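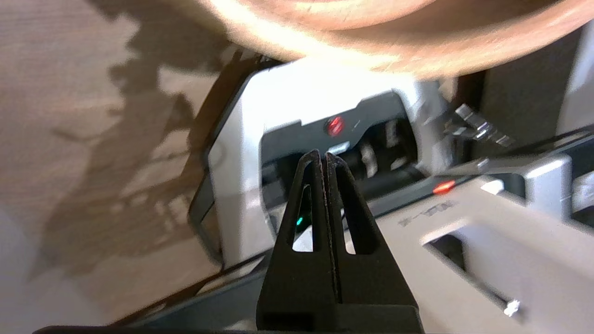 *A red indicator light in the recess of a white and gray housing.*

# What the Small Lights Cost

An indicator light uses very little electricity. The LED itself may draw a few hundredths of a watt, less than the losses in the cord of a floor lamp. The circuit that keeps it lit is another matter. A power supply has to stay awake, a regulator has to hold its voltage, and in many products a processor waits for a button press that may come once a week.

Llinos Maddocks has spent 7 winters measuring that waiting in rented apartments in Stullon, a mill town where most of the wiring predates the appliances by two generations. Her method is slow. Each outlet is logged for a full day with the household behaving normally, then for a second day with every device switched off but left plugged in. The second figure is the one she publishes.

In her December round, the lowest apartment drew 8 watts with everything off. The tenant owned a refrigerator, which was logged separately, and very little else. Higher readings came mostly from older power bricks and from audio equipment.

"People look for the thing that glows," Maddocks says. "The worst unit I logged that month had no light on it at all. It was an amplifier behind a bookcase."

Instrument choice matters at this level. Cheap plug-in meters are built to read a space heater or a dryer, and below 2 watts many of them round down to zero or drift. Maddocks uses a Skyrme bench meter with a low-range shunt and checks it against a fixed resistor before each visit. She also records power factor — small switching supplies draw current in short spikes, and a meter that simply multiplies average volts by average amps will overstate the load.

Placement affects the results less than habit does. Bedside outlets are a good case. They are hard to reach, so whatever is plugged in there tends to stay plugged in.

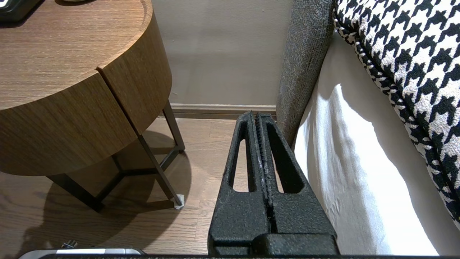
## Switching off properly

A power strip with a mechanical switch removes the load completely. A strip with a remote control does not, as its receiver has to stay powered. The Jultari strip Maddocks tested drew 0.5 watts with all of its outlets off, which would be sensible behind a large stereo and a net loss behind a phone charger.

Timers fall in between. The motor type runs continuously. Digital types draw less but lose their settings when the backup cell fails, and most tenants in the study stopped resetting them after the second failure.

Her advice to the Dondanov housing office, which manages 5 of the buildings, was to fit switched outlets at hip height during rewiring. The first were installed beside kitchen counters. Bedrooms are scheduled for the next phase, pending a decision on conduit. 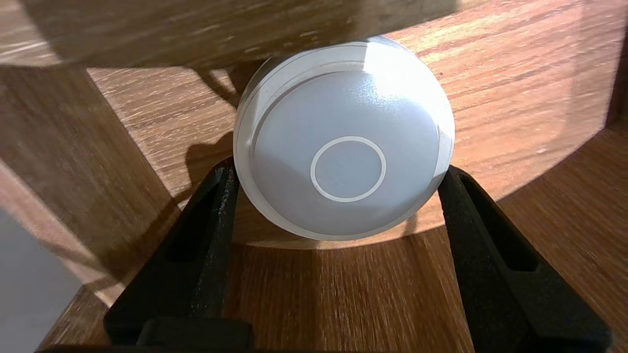
*White plastic with a thin raised ring on its round face.*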